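El Departamento de Automatización de Uston abre este hilo para informar del plan de adquisición de equipos de manipulación robótica del próximo ejercicio. Las propuestas se admiten hasta el viernes. **1/8**

El plan contempla 4 puestos de trabajo. Cada uno incluye brazo, pinza, mesa y un presupuesto propio de consumibles, partida que en la convocatoria anterior quedó sin dotación. **2/8** 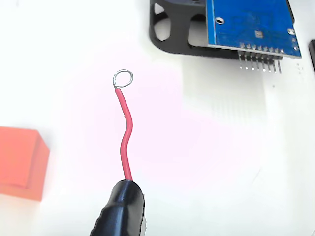

Los consumibles se calculan por puesto y por trimestre. Se solicita a las unidades que presenten su previsión desglosada y que no agrupen cableado, electrónica y piezas impresas en un único concepto. **3/8**

Han presentado oferta tres proveedores: Eltex, Nowicki y Birkis. Bożena Czarnecka coordina la evaluación técnica; Kacper Grabowska, la económica. Ambos informes se publicarán en febrero. **4/8**

Respecto a las pinzas, se valorará por separado el precio de los dedos de recambio. Los pliegos exigen un plazo de entrega máximo de 30 días y la disponibilidad de repuestos durante toda la vigencia del contrato. **5/8**

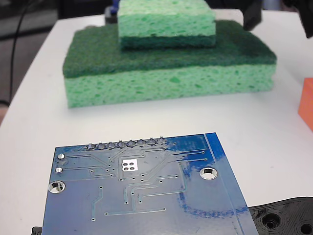 *Dedos de la pinza junto a dos esponjas apiladas; en primer plano, una placa de circuito impreso azul.*

Las ofertas deberán acreditar 250 horas de funcionamiento del conjunto de brazo y pinza. No se aceptarán acreditaciones referidas a componentes aislados. Las consultas sobre este requisito se dirigirán a Lena Stępień. **6/8** 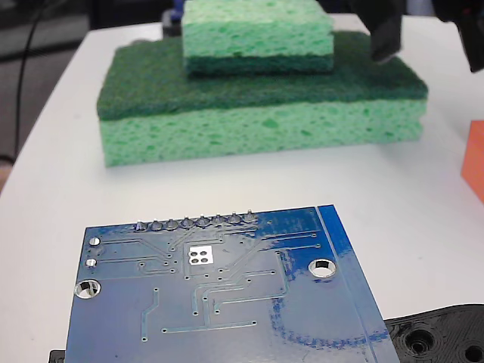

La dotación de objetos de prueba se aprueba como partida independiente, de importe reducido y renovación anual. Cada unidad propondrá un juego que combine materiales blandos y rígidos: una esponja de cocina con su capa abrasiva y una placa con las soldaduras a la vista plantean exigencias de agarre muy distintas, y ambas deben figurar en el inventario con su coste de reposición. **7/8**

Las solicitudes se remitirán a Krystyna Brzozowska, con el visto bueno de la persona responsable de cada unidad. Las que lleguen sin presupuesto de mantenimiento se devolverán para su subsanación. Felicja Pietrzak atenderá las dudas sobre el formulario en respuesta a este hilo. **8/8**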